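Getting Your Comics and Con Stuff Under Control: My Household Tips

I came home from my last convention with two tote bags of comics, a rolled poster, a pile of enamel pins and no plan. My kitchen counter looked like a dealer's table for a month! So I finally sat down (well, stood, mostly) and worked out a system, and a few of you asked me to write it up.

Sort before you store

Don't buy a single box until everything is out in one place. I take over the biggest table I have and make piles by size, because modern issues, older issues and magazines all need different bags. My piles came to 135 comics, which was a bit of a shock. Anything I knew I wouldn't read again went straight into a bag for Sorcha Mulligan, who runs the swap shelf at our library and will take pretty much anything with a cape on it.

Bags and boards

Wash your hands and dry them really well first. Slide the board in with the shiny side toward the comic, then ease the book in spine first and fold the flap over the back. I keep the tape on the bag and never, ever on the flap where it can grab the cover on the way out (ask me about my favorite annual. Actually, don't). Boxes go on a shelf in the hall closet, standing up, snug but with enough room to flip through. Basements and attics are a bad idea.

Pins, badges and other little bits

Small plastic boxes with lids are your friend here. I do one per convention and write the year on masking tape on the bottom, so I can peel it off and start over. Locking pin backs are worth the few bucks, and a drop of clear nail polish on a loose charm loop will hold it for ages.

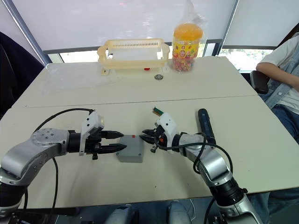
Flattening a rolled poster

Lay it face down on clean paper, put more clean paper over it, and weigh it down with big flat books. Leave it alone for 7 days. I know, I know! I peeked at day two and it curled right back up on me. No irons and no hair dryers, please.

Costume care

Turn everything inside out, use cool water and go easy on the soap. Foam armor gets a wipe with a damp cloth and then sits out for 30 minutes before it goes anywhere near a bag. For wigs I do what Þórey Þorgeirsson taught me in a hotel bathroom one May: comb from the ends up, a little at a time, with the wig clipped to a towel.

Lanyards wash fine in an old sock with a knot in the top. Take the badge out first.

Posted February 2020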